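How to run a robot demo table at an open day (and get everybody a turn)

Last December I said yes to running a demo table at our open day, and I said it before I'd thought for one second about what people would do when they got there. We had hand-held grippers, the kind you hold and squeeze yourself while they record how you pick things up. I figured visitors would walk over, look, nod and leave. They did not leave! They wanted to grab things, all day, and by lunch I had learned most of what's on this page the hard way. I've done it again since, and it goes a lot better now, so here's how I set it up.

Before you start

You'll need a long table, a stable internet connection if your gear uploads as it goes (ours doesn't, I just empty the cards at night), one gripper to use and one to hand over while the first is charging, a box, and a pile of small stuff to pick up. Also snacks for you. I'm serious about the snacks.

Step 1: Pick the room

I've used the front room at Brekus twice now. The Dotik hall was offered too and it's bigger, but it echoes so badly you end up shouting "squeeze!" at people for hours. Pick the smaller room if you can hear yourself in it. Look for outlets near the table, and check them with a phone charger the day before. Two of the ones at Brekus are dead and I only found that out at 10 in the morning with a line at the door.

If the table is by a window, go stand there at the same hour your demo will run. Sun on a shiny surface makes small things hard to see, and visitors bend down and squint and then bump the table with a hip. Turning the table a little is sometimes enough.

Step 2: Choose the things to pick up

My first year I put out wooden blocks. Blocks are fine for testing, but people get bored with them in one turn. Use things from home: bracelets, hair ties, clips, bottle caps, socks, spoons. Everybody already knows how those feel in the hand, so they notice right away how strange it is to do it with two stiff fingers.

Mix easy and hard. A spoon lies flat and is a real pain, a rolled sock is a gift. I like to have one thing that almost everyone drops, because the groans bring people over from the other tables. Leave out glass, anything with a sharp point, and anything you'd be sad to lose. (I lost an earring at the Declercq evening. I still think about it.)

Step 3: Write a tiny task

"Try it out" is too open and people freeze. Give them one sentence they can hold in their head. Mine is: put the hair things in the box. When they've done that, the next person takes them out again, which saves you from resetting the table between turns and gets you twice the practice runs.

I tape the sentence to the wall in big letters. I used to have a sheet called the Flolley card, named after the binder it came out of, with 11 rules on it, and I never saw a single visitor read past the first one. Throw your rules sheet away and say the two that matter out loud: keep your free hand off the table, and don't squeeze anyone's fingers.

Step 4: Show it once, slowly

Do one pick yourself before you hand anything over. Come down from above, open wide, stop, close, lift. I count out loud, and it feels silly, and it works. Then put the gripper in the visitor's hand and step back a bit. The hardest part for me is shutting up while they try. 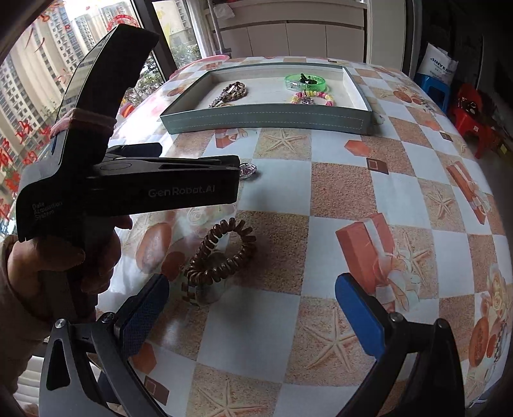

Most people go in too fast and too low. If somebody keeps missing, tell them to open the fingers all the way and wait over the thing for a breath before closing. Kids get this quicker than adults, by the way, and they're much less bothered by dropping stuff. Round, springy things like to hop away when you pinch one side, so have them aim for the middle and close gently.

Step 5: Keep the line moving

One task each, then swap. If someone begs for another go (they will), send them to the back of the line with a smile. We had 120 people through on December 1, 2020 with one table, and that was a Tuesday, so plan for more on a weekend. Talk to the folks who are waiting! They ask the best questions, and it keeps them from wandering off to the cake.

The question I get the most is "so where's the robot?" My short answer is that we're collecting the moves first, and the robot learns from them later. If they want more, I tell them that I'd like 1000 good picks of a thing before I start feeling hopeful. That gets a whistle pretty much every time.

Step 6: Packing up

Wipe the finger pads with a barely damp cloth, as they pick up hand cream and cookie crumbs like you wouldn't believe. Charge everything that same night. Copy your recordings before you eat dinner, and label the folder with the room and the day. And shake out the tablecloth over the table, never over the floor, or you'll be on your knees with a flashlight hunting for one bobby pin.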